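Studham Potluck Club - Minutes of the May Meeting
Opened at 7:00 pm in the back room at Wotelmont Hall. Enough members were present to vote.

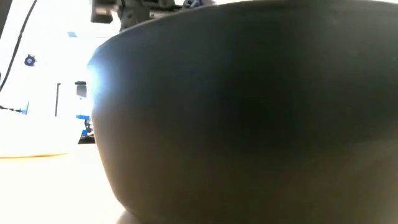
1. Minutes of the last meeting
Approved with one change. The hall deposit was paid in April, and the old minutes said March.

2. Money
The account stands at $3,384. The hall has asked for next year's rent up front, and the members agreed to wait until the new rate is in writing. The $200 set aside for folding tables has not been spent. Two quotes came in and both were over. The chair will ask Clelik if they still sell seconds.

3. Summer supper
The date is still open. The park wants the form in by the end of the month. Main dishes will be split by last name as before, A to K hot and L to Z cold. Several members said there were too many pasta salads last year and no bread at all. Bread will be bought from the club account this time.
Serving bowls were discussed at some length. Members want to bring their own, but three went home with the wrong people last summer and one is still missing. Agreed: masking tape on the bottom with a name and phone number. Any bowl left behind goes in the hall cupboard and is given away after two months.
A motion to rent dishes was made and did not get a second.

4. Cookbook
The printer says the price only drops at 3000 copies. Members felt this was far more than the club could sell. The secretary will ask a second printer for a short run with a spiral binding. Recipes are still coming in without oven temperatures - please check yours before sending it. The soup chapter is full. Side dishes and anything with beans are still needed.

5. Hall kitchen
The left back burner on the Simon stove will not stay lit. Reported to the hall in April, no answer yet. The secretary will write again. Until it is fixed, use the front burners only.
The drain board has been replaced.

6. Other business
A member asked if guests can come to regular meetings. Yes, twice, and then they should pay dues.
Car pool list for the supper is on the clipboard by the door.

Closed at 8:25 pm. Next meeting in June, same room, same time. Bring cookbook recipes on paper if you can't email them.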